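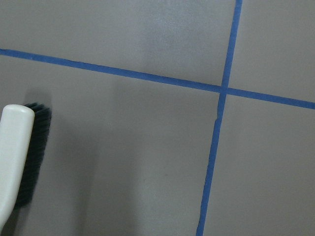
November 2018
by Iulian Mocanu

Toltstead 8 went out to the pilot schools last week, and the largest change in it is one that students will not see. The turn log has been rewritten.

For readers who have not followed the earlier posts: Toltstead is a map game for middle school social studies. Each group of students runs a village, sets a grain tax, trades with its neighbors and tries to get through the winter. The teacher's screen shows all the villages at once and decides when a turn ends. A full game takes between four and six class periods, so the state has to survive being closed and reopened, often on a different machine.

Until April we saved the whole map at the end of every turn. It was simple, and the files were small enough. The trouble came with absent students. If a group missed a period, the teacher had no way to let them play their turn later without rolling everyone else back. Several teachers worked around it by playing the missing turn themselves, which defeats the point of the exercise.

The new log stores decisions. A decision is a village number, a turn number, a type and up to three values. The map is rebuilt from the start of the game each time it is opened. A late decision is inserted at its proper turn and the log is replayed. If the result would change another village's trade that has already been agreed to, the trade stands and the late village takes the difference as debt. Ruxandra Mihăilă wrote the debt rule and tested it on paper with her own classes before I coded any of it.
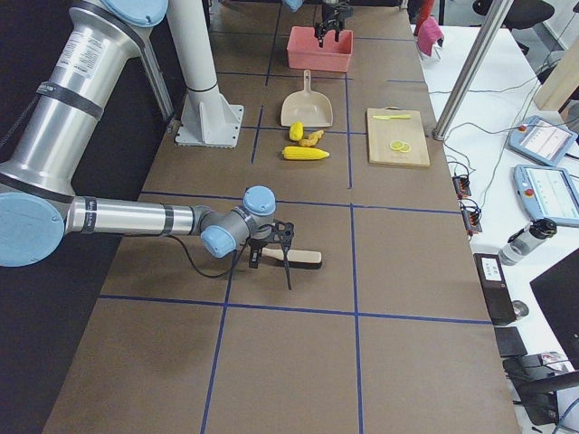
Robot arm above the taped tabletop.

Replay time was my main worry. The longest log we have from the pilot holds 1,616 decisions, and it rebuilds in some 900 milliseconds on the slowest laptop I own. I had set the limit at two seconds. Most logs are much shorter. I tried saving a checkpoint every 100 decisions and took it out again: it made the short logs slower to write and added a second place for errors to hide.

Random events needed more care. Weather and crop disease used to be drawn from a single generator, so inserting one decision shifted every later draw. A class could lose a harvest it had already eaten. Each village now has its own generator, seeded from the game number, the village number and the turn. The same village in the same turn always gets the same weather, whatever happens elsewhere on the map. 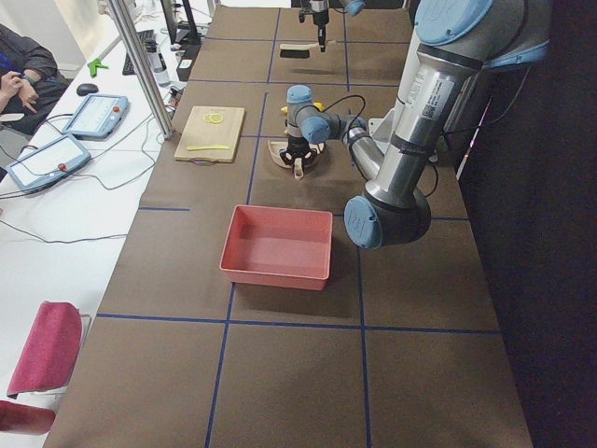
Old saves are converted when opened. The converter cannot recover individual decisions from a full map, so it writes one large "starting state" entry and begins the log from there. Late turns therefore only work from the conversion point onward. If your class is in the middle of a game, finish it on the old version.

Known problems in this release:

The end-of-game chart draws debt as negative grain. The totals are right.

Renaming a village after turn one does not update the trade list until the file is reopened.

Rallstead, the shorter version for grades four and five, still uses the old format. It will move over once the chart is fixed.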